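Sillidero: a list of things left on hooks
Readme, last touched in July

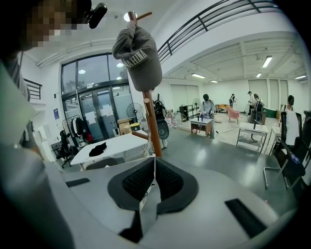
I started Sillidero when I got tired of answering "did anybody see my hat?" in four different chats. It's a plain little collection of notes on coat racks, hooks and chair backs in shared rooms, and what ends up on them. Each note covers one rack (or one row of hooks) on one visit. A cap over the top of the pole, like the gray one with the white lettering ending in HINA, goes in as "top, cap, gray, partial text HINA", and a black backpack hanging beside the pole gets a row of its own. I only type the letters I can read, so please don't finish the word for me, even if you're sure you know it!

What you get

There are 31 rooms in the list so far, and one text file per room. Inside each file you'll find the kind of rack, where it stands (by the door, under the stairs, next to the heater, wherever), and then one line per thing. I keep the lines short. Color first if I'm sure of it, then what it is, then how it's hanging. "Draped", "hooked", "looped" and "shoved" are all allowed, and yes, shoved is different from looped, Razia Hashmi and I went back and forth on that for most of an evening.

Chairs count too. A jacket over a chair back is a jacket on a rack as far as I'm concerned, so it goes in the same file with "chair" in the place column. Tables don't count. I tried tables for the first 23 rooms and it was a mess, everything lands on a table sooner or later, so I took those lines out and put them in a folder called Plaklow if you want to dig around in there.

How to use it

Open any file in whatever you like. The columns are split by commas, and if a note has a comma in it I changed it to a dash. No file is longer than 1000 lines and most are tiny. Azucena Escobedo wrote a small script called Trodetti that glues them all together, it's in the tools folder with her own readme.

Things I know are wrong

Gray and silver got mixed up early on. "Bag" means anything with a strap in the older files, and I've only fixed 20 of them. Umbrellas are under both "umbrella" and "other", sorry, I'm working on it.

If you want to add a room, copy the file named blank, fill it in and send it over. Leave people's names out, even when they're written right there on the label. Hooks with nothing on them get a line too, just put "empty".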